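Bondarchuk Collection of Medical History
Acquisitions and Display Working Group
Minutes of the August meeting

Held in the reading room, Zendomville. Meeting opened at 2:05 p.m. A quorum was present. Apologies were received from the member for Conservation and from one of the two outside readers.

1. Minutes of the previous meeting

Approved with two corrections. Under item 4, "proprietary" should read "patent" where the text refers to medicines sold without a prescription. Under item 6, the storage temperature for the paper labels was left out and has been added by the secretary.

2. Matters arising

2.1 Loan of the electric belt. The lending museum has agreed to a second term on the same conditions. The belt stays in case 3 with the battery cells removed. The cells remain in a separate vented box in the lower store.

2.2 Leech jar. The crack reported at the last meeting was examined under magnification. It is an old repair line and has not moved against the pencil marks made in the spring. No treatment is proposed. Closed.

2.3 Transcription of the Restness order book. See item 3.

3. Restness Tonic: status of the research file

3.1 The research lead summarized the file. Restness was a bottled sleeping tonic made in Zendomville and sold by mail and through general stores. The collection holds the order book, a box of unused labels, 2 full bottles, and a bound set of testimonial letters.

3.2 Transcription of the order book is complete. It contains 1,755 entries. Each entry gives a customer name, a town, the number of bottles and the amount paid. The complaint column is filled in only in the first third of the book. The transcript has been checked once against the original and will be checked a second time by a different reader before release.

3.3 Composition. The printed label lists valerian, hops and "nerve salts." The label does not say what the nerve salts were. The outside laboratory reported on a sample taken from the bottle with the failed cork. Bromide was present in quantity. Alcohol was present. Valerian was not detected, but the laboratory noted that the marker compounds break down over long storage and that the result should not be read as proof that none was used.

3.4 Discussion of wording for the public text. The first draft said that Restness "poisoned its customers." Members considered this stronger than the evidence allows. The order book shows repeat purchases by the same households over several years, and long use of bromide is known to cause confusion, skin eruptions and loss of coordination. No case of harm has yet been tied to a named customer in the book. Agreed wording: "Customers who took the tonic every night, as the label advised, were at risk of bromide poisoning."

3.5 Testimonial letters. A comparison of handwriting and paper stock suggests that several of the letters came from the same desk. The report is by a volunteer with training in document examination and has not been reviewed. Agreed to hold it back from the display until it has been reviewed.

3.6 The second full bottle is not to be opened. The group was of one mind on this and asked that the decision be entered in the object record as well as in these minutes.

Action: Research lead to circulate the revised text. Registrar to update the object record.

4. Nivura cabinet

4.1 The registrar reported that the Nivura cabinet has been offered to the collection as a gift. It is a heated seating cabinet with a colored glass lamp, sold for home use against rheumatism, "sluggish blood" and melancholy. The owner sat inside with the head outside and the lamp directed at the chest.

4.2 Condition. The case is sound. The asbestos cord at the door seal is frayed along the lower edge. The wiring is cloth covered and is brittle at the entry point. One pane of red glass is a later replacement and does not match the others in thickness.

4.3 Size and weight. The cabinet weighs 480 pounds with the base. The floor of the upper gallery is rated for a point load of up to 400 pounds. The cabinet therefore cannot stand upstairs without a spreader plate and a letter from the structural engineer. The ground floor has no such limit, but the only space wide enough is the bay now used for coats.

4.4 Discussion. It was noted that the collection has paper relating to light cures and very few large objects. It was also noted that the cabinet would take up floor space for as long as the collection holds it, and that asbestos removal must be done by a licensed contractor before the cabinet enters the building. One member asked whether the sales booklet and the lamp could be taken without the case. The registrar replied that the offer is for the whole.

4.5 Resolved to accept the gift in principle, subject to (a) removal of the door seal by a licensed contractor at the donor's cost or by agreement, (b) clear written title, and (c) a location being found on the ground floor. The wiring is to be kept in place and permanently disconnected.

Action: Registrar to write to the donor. Facilities to measure the coat bay, including the door swing.

5. Display panels, "Opened and Closed"

5.1 Text for the surgical section was taken as read. The section covers bleeding, cautery, the treatment of wounds with hot oil, and the dressing powders sold to families in the patent medicine period. It closes with a short panel on wound closure.

5.2 The group went through the panel on weapon salve line by line. Weapon salve was applied to the blade that had made the cut, and the wound itself was washed and bandaged. The draft stated that patients did better under this treatment. Members asked for the claim to be qualified. Agreed: "Some patients may have done better than those treated with dung or hot oil, as their wounds were left clean."

5.3 The panel on "laudable pus" was found to be too long. The sentence on ancient authorities repeats what is said in the bleeding panel and will be cut. The main point, that many surgeons took the flow of pus as a sign of healing, is to come first.

5.4 For the closure panel, members asked that the text keep to plain terms. "Approximation of the wound margins" becomes "bringing the edges together." "Interrupted suture" is kept and explained as a stitch tied and cut on its own, so that one can fail without releasing the rest.
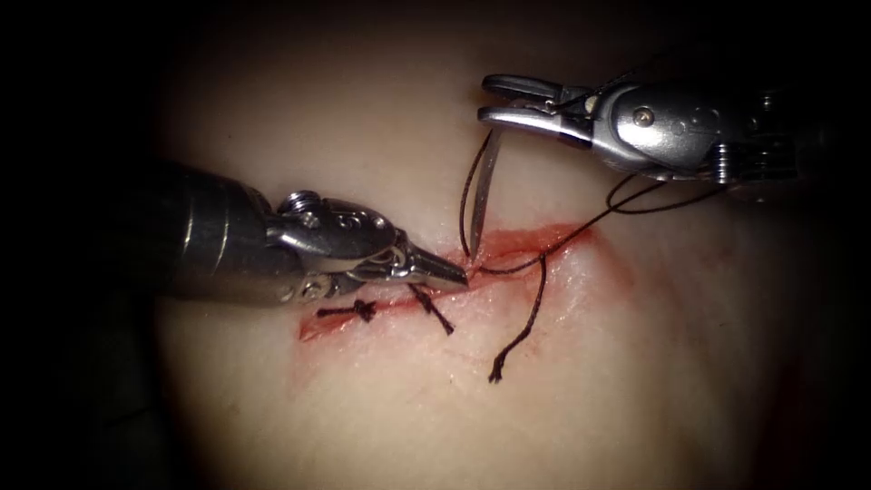

Fig. 1. Synthetic tissue pad with a partially closed incision and two stitches in dark suture.

5.5 The list of historical suture materials was checked against the bibliography. Linen, silk, gut and horsehair are supported. The entry for ant jaws is supported by several sources, though these differ on how commonly the method was used. The word "often" is to be struck.

5.6 Type size. The access adviser's written comments ask for larger type on the lower third of each panel and for no text below knee height. Accepted. This will mean a cut to the bleeding panel, which is the longest. The editor of the panels will propose the cut.

5.7 Content notice. The group discussed whether a notice is needed at the entrance to the section. The wax model of a facial ulcer and the amputation plates were cited. Agreed to place a short notice at the entrance and to mark on the floor plan a route that bypasses the section.

Action: Panel editor to revise and recirculate. Access adviser to see final layout before printing.

6. Public talks

6.1 The autumn talk will be on mail-order cures. The speaker has asked to pass around original advertising cards. Declined. Facsimiles will be made on similar card stock and stamped on the back.

6.2 The question period at the last talk ran over by a wide margin, and part of it was taken up with requests for advice on present-day supplements. It was agreed that the chair of each talk will state at the start that the collection does not give medical advice. The same line will be added to the printed handout.

7. Storage and hazards

7.1 Mercury items. The calomel tins and the blue mass pills have been moved to the ventilated cabinet. Air readings taken before and after the move are in the hazard file. Access is by two trained staff together.

7.2 Radium items. The water jar remains off site. The license for local storage is still under review and no date has been given.

7.3 Unlabeled powders. The contents of the traveling salesman's case have been logged by compartment. Several of the paper packets have split. Members of staff are reminded not to repack split packets and to report them to Conservation by shelf number.

8. Other business

8.1 Spelling of product names. The catalog at present mixes "Restness," "Rest-Ness" and "Restness Tonic." The form on the printed label, "Restness," will be the main heading and the others will be cross-references.

8.2 The scanner in the reading room leaves a faint line down the right side of large sheets. Facilities has been told. Until it is repaired, broadsides are to be scanned in two passes.

8.3 A request from a school group to handle the cupping glasses was approved for the teaching set only. The boxed set is excluded.

9. Next meeting

To be set by the secretary once the contractor's dates for the Nivura door seal are known. Revised panel text is to reach members before then.

Meeting closed at 4:20 p.m.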